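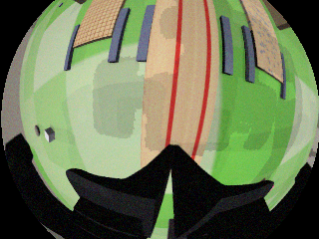 Gunnel Forsberg wants to know what happens when the board is warped, and the sales sheet for Lorkuven's new arm package doesn't say. The Dellwood company began taking orders on May 26, 2021 for Ora, a subscription that pairs a two-finger gripper with software trained in simulation.

Lorkuven says a small shop can have Ora handling wooden strips in 10 days. So far it has shown computer-rendered runs, with the strip on a green tabletop and the view bent like a fisheye lens. Simulated wood doesn't splinter or shed dust on the camera.

Tarmo Laur of Lorkuven said 4 shops will get trial units in June, but he would not name them or give a failure rate. Customers sign up for 3 years. Rival Eide lets buyers return its kit after 7 weeks. Lorkuven offers no refund once the arm is bolted down.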